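Search this site
Enter keywords
Go
Print this page | E-mail this to a friend

Notes from the Linen Shelf

January 2021

Happy New Year, everybody! I had big plans to write you something clever about resolutions, and then I opened the closet at the top of my stairs to get a pillowcase and a stack of sheets slid out onto my feet, so you're getting a column about laundry instead. Several of you asked for one after the May issue anyway (hello to the reader in Ernlow who wrote twice), and I've been sitting on your questions for months.

I should say up front that I'm not a naturally tidy person. My mother could fold a fitted sheet in the time it took the kettle to boil, and she did it standing in the yard with the clothespins still in her mouth. I got her nose and none of her folding. What I do have is a system I've bullied myself into over the years, and it works well enough that guests can find a clean towel without calling for me.

It starts with pulling everything out. I know, I know. But I did it the week after New Year's, the whole closet onto the guest bed, and I found three tablecloths I'd forgotten I owned, one of them still in its wrapper from Gerkau. I also found the crib sheets from when my youngest was little, who is now taller than the closet door and eats like a horse. Those I kept. I'm only human.

The Sorting Pile

I make piles by bed and forget about color. Everything for the big bed goes together, everything for the guest bed goes together, and the odds and ends go in a heap at the foot until I'm strong enough to face them. Flat sheet, fitted sheet and pillowcases all live inside one of their own pillowcases, like a little parcel. You've probably seen this tip a hundred times. I'd seen it a hundred times too, and I ignored it until Mairéad Breathnach came to stay with me and did my whole shelf that way while I was out buying milk. I was a bit put out for an hour or so and then I was converted.

Two sets per bed is plenty at my house. If you have small children or an old dog you'll want three, and I won't argue with you. Anything thin enough to read through gets torn into squares for windows. The old cotton ones make the best rags you'll ever have, much better than anything you can buy, and they go on getting better.

White Sheets, Since You Asked

More letters come in about white cotton than about everything else put together! Mine go in warm with an ordinary powder and half a cup of washing soda, and I leave out the softener, which makes towels and sheets feel slippery to me. I hang them out if there's any wind at all, even in January. They come in stiff as a board and smelling wonderful - worth the cold fingers.

As for ironing, I gave it up for anything that goes under a blanket. Pillowcases I still do, if there's something good on the radio. The rest gets a firm smoothing by hand on top of the bed. I lay the cloth right over the quilt, get one edge straight first, and work out from there toward the crumpled part. A bed is the right height for it and you don't have to clear the kitchen table, which in my house is a bigger job than the laundry.

For a big flat piece on your own, find one edge and stay with it. Pinch it, smooth along it, and only then go after the middle. I used to grab two corners and flap, and all that ever did was knock the lamp over. If one end has gone into a rope in the wash, leave it until last and let it untwist as you come up to it.
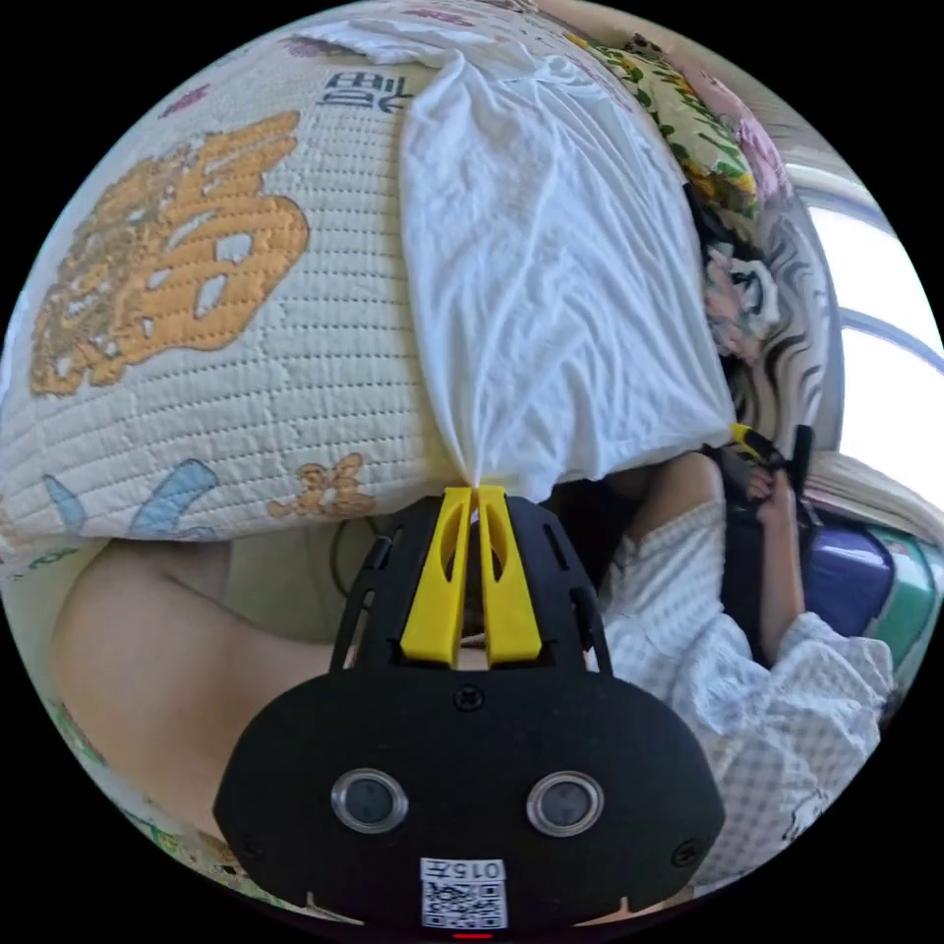

Quilts With Things Sewn On

I have a soft spot for a busy quilt. Give me big orange shapes on a cream ground, some blue, a bit of pink, and rows and rows of little dark stitches running in between, and I'm happy before I've even gotten under it. Appliqué does need kinder treatment than a plain bedspread, though, and I've learned most of this by doing it wrong.

Wash it as seldom as you can stand to. A good shake out the window and an afternoon over the banister will carry you a long way. When it has to be washed, test the strong colors first with a damp white cloth pressed on for a minute - oranges and purples are the ones I worry about, and anything dark. If color comes off on the cloth, stop there and ask somebody who knows more than me. If it doesn't, use cool water and the gentlest cycle you have, then dry it flat over a couple of clean sheets, out of strong sun.

Curly pieces and pointed ones lift first, right at the tips, so I go around mine with a needle once a year. A few tiny stitches in matching thread takes no time at all. Leave it and you'll catch it on a ring or a toenail, and then you've got an evening's work.

When you store one, fold it in thirds the long way and then loosely over, and change where the folds fall every time you take it out. A clean old sheet wrapped around it is perfect (see, I told you to keep a few). I don't use plastic for anything that's going to be put away for months.

Your Letters

The reader from Semaan wants to know what to do about a yellow line along the fold of a stored tablecloth. Soak it overnight in oxygen bleach if it's white cotton, then wash as usual, and do it twice before you give up. I've brought back one that way that I was ready to cut up for dusters.

Somebody else asked if lavender bags really keep moths out. I'm not sure they do much, but I make 12 of them every summer and I'd miss the smell. Cedar needs sanding now and then to wake it up again.

And to the lady who wrote in about her husband's way of folding towels: let him. They're folded.

Next time I'm going to tackle the drawer under the guest bed, where the curtains go to be forgotten. If you've got a good way to store curtain hooks so they don't turn into one big knot, please write and tell me, I'm begging you. Mine are in a jam jar and I'm a little scared of it.

Print this page | E-mail this to a friend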